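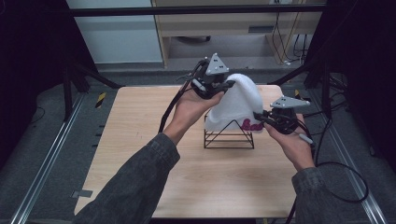

Handheld gripper working group: minutes of the August meeting

Present: Tiburcio Sandoval (chair), Njål Öberg (minutes), two operators from the Jolon bench, one from Varar by phone.
Started 14:00. Minutes of the last meeting agreed, with one spelling corrected.

1. Draft rules for handheld work, version 4

Tiburcio went through the changes. The draft now runs to 6 pages. Njål asked who had read all of it. Two had.

The Varar operator said most of the new text repeats the old text in longer words. She wanted to know which rule had ever changed what anyone did at the table. Tiburcio pointed to the one on cables, which asks for slack at both wrists before the first grip. Agreed that this one earns its place. The rest of the section goes back to Tiburcio for cutting.

2. What counts as a finished task

The draft says a soft item is done when it is "placed neatly". Njål objected, as he did last time. Neatly is a matter of taste, and two checkers at Jolon gave different answers on the same recordings. For the hat and stand task he proposed plain wording: the hat is clear of both sets of jaws, and both hands have moved back from it.

Tiburcio thought this too loose, as a hat dropped in a heap would pass. Njål said he would take a loose rule that two people read the same way over a strict one that they don't. Left open. Both wordings to be tried on the same batch.

3. The Meireles checklist

Meireles has offered us its checklist for free. It claims to cut rejected recordings, and the covering note says it was tested on 714 of them. The note does not say who did the rejecting, or what they were comparing against. Tiburcio is in favour of a trial all the same.

The Jolon operators described their usual order of work, which is to bring both grippers up over the table with the jaws facing, pause, and only then go for the cloth. The checklist has this as three separate ticks.

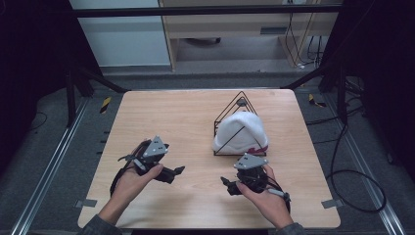 They doubted that ticking boxes would make the pause any longer or any better, and with a gripper in each hand someone else would have to hold the pen. Tiburcio suggested filling the sheet in afterwards. Njål said a sheet filled in afterwards records what people think they ought to have done – he has signed enough of those.

Agreed to a short trial at Jolon only. No promise to Meireles beyond that.

4. Inow target

Inow would like 700 recordings under the new rules. The group would not agree to a number while item 2 is open. Tiburcio to write back.

Actions
Tiburcio: cut the cable section, reply to Inow, ask Meireles for the test details.
Njål: send both wordings of item 2 to the checkers without saying whose is whose.
Jolon: run the checklist trial and keep the spoiled sheets too.

Closed 15:10.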